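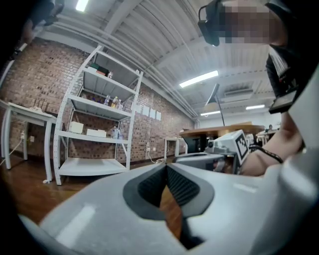 2025-12-25

Germination bench, batch 5 (fenugreek and the rest)

Very good morning! The fenugreek is up in every tray, including the old Eltbridge seed that I had more or less written off. I put it in the same way as the Festenby seed: soaked overnight in tap water, drained, pressed into damp coir, lids on. By breakfast the Eltbridge lot had caught up and I can't tell the two apart without reading the labels. So the old jar stays in use. Bergþóra, you were right, and I owe you a cake.

Sowed 1260 seeds across 9 trays, 140 to a tray. Tray 4 is the only one that looks thin, and it sat closest to the vent. Moved it to the inner shelf and topped up the coir. Not resowing yet.

Nigella: still nothing. Too early to fret. I kept it dark this time – black card over the lids – after last batch sulked under the lamps. Next look in two days.

Ajwain: patchy but alive. Tiny seedlings, very feathery already, and the smell when you brush them is wonderful, like thyme with the volume turned up. The ones sown on the surface are ahead of the ones I covered. Will surface-sow all of it from here on and just mist more often. The fine nozzle on the Gitari sprayer is much kinder to them than the old bottle, which used to knock them flat.

**Bitterness tasting**

Finally did the leaf tasting we've been putting off. Fenugreek only, cut at three stages: seed leaves just open, first true leaf, and the leftover bigger plants from batch 3. Tasted raw, then wilted in a dry pan, then dried and crumbled.

- Seed leaves, raw: mild, pea-like, a bit of bitterness that comes late and goes quickly. Lovely on eggs.
- First true leaf, raw: bitterness arrives straight away. Still good with something fatty.
- Batch 3 leaves, raw: too much for me. Bergþóra ate a handful and asked for more.
- Everything wilted: softer, sweeter, but the youngest leaves turn to almost nothing in the pan.
- Dried: batch 3 wins by a mile! All that harshness settles into the maple and celery smell we were after. The young leaves dried to green dust with hardly any scent.

So young for the salad boxes, old for the drying racks, and we should stop trying to make one sowing do both jobs. I'd like to split the next batch: five trays to cut early, four to grow on in deeper pots by the south window.

We rinsed our mouths with plain water between samples and that wasn't enough. By the end everything tasted of fenugreek, and so did my coffee an hour later. Try yogurt next time, or plain bread. Also taste the dried ones on a separate day.

**Drying**

Rack 2, batch 3 leaves, stems on. Fresh weight 151 g. Dry weight to come – they are crisp at the edges but still bend at the stem, so they stay in overnight. Lowest heat, door propped with the cork. Please don't take the cork out. Last time it was closed up the leaves went brown and smelled of hay, and that was a whole tray gone.

I'm going to try stripping half of them off the stems before drying in the next round. It's fiddly, but the stems are clearly what's holding us up.

**Seed store**

Went through the Blöndal envelopes. Caraway and black mustard are fine. The coriander has split halves mixed in with whole seed and I don't trust it to come up evenly, so it goes to the kitchen jar and we order fresh. The cumin envelope has no year on it. I've set up a small test in a folded paper towel, bagged, on top of the fridge. If it sprouts, we keep it.

Labels: pencil, please! The marker on the batch 4 trays has washed off completely and I had to work out which was which by smell. It was fun, I admit, but I wouldn't swear to the two at the back.

**Loose ends**

- Coir is down to the last brick.
- Trim card for the nigella trays, the current ones sag in the middle.
- Ask Festenby if they still have the small-leaved fenugreek, the kasuri type. I'd love to have it side by side with ours before April, when the window beds get taken over by basil.
- Tray 4: check tomorrow, first thing.
- Save some batch 3 plants for seed. The two tall ones by the wall already have pods starting, long thin curved things. Tied them to a cane with soft string.

Later, same day: looked in on the nigella anyway. Couldn't help it. One white root tip in the left tray, front corner! Card back on.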